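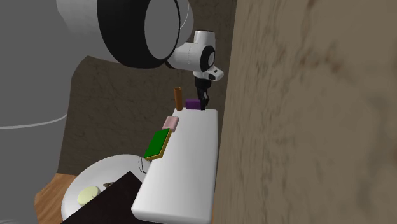 Chapter 4
Starting Again: Work, Skills and the Newcomer

By the end of this chapter you should be able to explain why skilled people often take jobs below their level when they move country, describe how qualifications are compared across borders, and say something sensible about what employers mean by "local experience". The last of these is harder than it sounds, as employers are not always sure themselves.

4.1 The bookkeeper who could not keep books

Felicidad Maglaya had run the accounts of a shipping agent for most of her working life when she moved to Flaltport to join her sister. She had a degree, a professional certificate with a raised seal on it, and a folder of references that weighed more than her hand luggage allowance strictly permitted. Within a month she was folding napkins at a hotel.

She was good at it. Her supervisor, Maxine Sheehan, said so in writing, and later added that she had never before received a rota query set out in double entry. But the hotel had an accounts office on the second floor with an empty desk in it, and the advertisement for that desk asked for "a recognised qualification or equivalent". Maglaya's qualification was not recognised. Whether it was equivalent was a question that the personnel office passed to head office, which passed it back.

Economists have several names for this situation. "Underemployment" is the broad one, and covers anybody working fewer hours than they want or at a lower level than their skills allow. "Skills mismatch" is kinder to everyone involved, since it suggests that the worker and the job simply met at the wrong party. Newcomers themselves tend to use shorter words, some of which have been left out of this edition.

4.2 What a certificate is for

A certificate does two jobs. It records what a person has learned, and it saves a stranger the trouble of finding out. The first job travels well. Maglaya did not forget how to reconcile a ledger somewhere over the ocean. The second depends on the stranger having heard of the place that issued it, and most strangers have heard of very few places.

Assessment services exist to fill this gap. An applicant sends in documents, translations of the documents and a fee, and after a wait receives a report stating what the qualification is worth locally. In Maglaya's case the wait was 90 days. The report ran to 2 pages and concluded that her degree was comparable to a degree.

Professional licensing is a separate matter, and readers should take care to keep the two apart. A comparison report may satisfy an employer. It will not allow anyone to practise as a dentist. Lejla Stan, whose case we follow in section 4.5, spent a good part of her first winter learning this distinction from four different telephone queues.

4.3 The puzzle of local experience

Ask an employer why a well-qualified newcomer was turned down and the phrase "local experience" will usually arrive before the tea does. It may mean knowledge of tax rules or safety law, which is a fair thing to want. It may mean familiarity with how people write emails, run meetings and complain. At times it means only that the person doing the hiring would feel more comfortable with someone else.

The difficulty is plain enough. Local experience is got by having a local job, and the local job asks for local experience. Hemi Tomoana, who ran the Donnelly bridging scheme when Maglaya joined it, used to draw this on the whiteboard as a circle and then wait to see who would laugh. Section 4.4 looks at how bridging schemes, short placements and mentoring try to break into the circle, and at what they cost.

Before you read on

Find three job advertisements in a field you know. Underline every requirement that a person trained abroad could not meet on arrival, however able. Then decide which of them the job truly needs. Keep your notes, as you will want them for the exercise in section 4.6.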